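Reinhold Engelhardt
A thread on house rules for two-armed robots in ordinary rooms, because I promised several of you I'd write ours down properly 🧵

1/ We've just finished rewriting the practice notes we use at Odby when the arms are working in a furnished room, and a few kind people asked to see them. They're long (sorry, so am I) so I'll go through the ones I care about most. Put the kettle on.
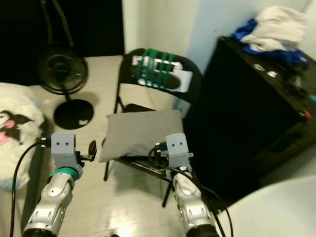 2/ Chairs first. Our old notes had one line for "furniture", and it treated a folding chair the same as a cabinet. They are very different animals! A folding chair is light, it can slide, and it can fold. So the new rule is that anything with a hinge gets its own entry on the room sheet, with a note of which way it closes.

3/ The seat edge has its own paragraph now. If a gripper is at the front edge of a seat, the approach speed drops to 60 millimetres a second and stays there until the gripper is well clear again. People grumble that it's slow. It is slow, and I'm quite happy with it.

4/ Soft things on top of hard things. A cushion on a chair is two objects and we now write it down as two objects. The one leaning against the backrest might come along with the chair, or it might slide off the front, and the person running the session should say out loud beforehand which of those is all right with them.

5/ Same goes for whatever is hooked over a backrest. I've been guilty of this myself: you look at the chair, you think "chair", and you forget there's something hanging on the top of it. Rule 9 says either it's part of the task or it comes off before the motors are live.

6/ Now fans. I could talk about fans all afternoon. A pedestal fan is a tall thin pole with a heavy bit at the top, and a little light on it tells you it may have power, which is a different question from whether the blades are turning. Our rule: if the fan isn't part of the task, it's off at the wall and outside the reach line. If it has to stay within reach for some reason, it goes on the sheet by name and the person on the stop button knows about it.

7/ (The reach line is a strip of tape on the floor. Both arms fully out, plus 43 centimetres. We used to do it by eye, and I'm a bit embarrassed how long we went on doing it by eye.)

8/ Cables! Please look after your cables. Leave enough slack for the wrist to turn all the way round both ways, but never so much that a loop can drop over a chair leg. We check this with the power off, moving each arm by hand, slowly, every morning before anything else. It takes almost 12 minutes and I'd defend every one of them.

9/ Somebody from Hellwig asked me whether we check both arms or only the one doing the work. Both, always. The idle arm still has a cable and an elbow, and it's the one you aren't watching.

10/ Tops of cabinets. We argued about this one for most of April. My side wanted every surface cleared. The other side said, quite fairly, that a room with bare surfaces is nothing like a room people live in, and what's the point of practising in it? We settled on this: small bits and pieces may stay, folded or crumpled cloth may stay, but nothing breakable and nothing with liquid in it above seat height.

11/ Bedding and pillows near the arms are fine as long as they're not under a cable. Loose fabric and a turning joint don't get on, so anything floppy is moved back if it can reach the wrist.

12/ People. One person on the stop button, with no other job. Not taking notes, not answering the phone, not holding the door for a delivery. If they want a cup of tea, we stop, they have their tea, and we start again. I feel more strongly about this than anything else in the thread.

13/ The stop button gets pressed for real at the start of each session, once with the arms still and once with them moving slowly. Write down the time and your initials. Our old log had 116 sessions in it and the press was initialled in 112 of them, and those four blank boxes are why the new form won't let you carry on without it.

14/ Near misses go in the same book as everything else, in plain words. "Right gripper caught the seat, chair shifted, stopped" is a perfectly good entry. I'd much sooner read a dull book full of those than a tidy one with nothing in it.

15/ A couple of you asked about the Tuvitz room sheet. Ours began as a copy of theirs and has wandered off a fair bit since, mostly in the hinges and the fans. Do take it and change it to suit your own rooms, your doors and ceilings won't be the same as ours.

16/ Still undecided: rugs. Benilance say tape the edges down, my lot say take them up. If you've got a rug rule that has worked for you over a good few months, please send it my way, I'd love to read it.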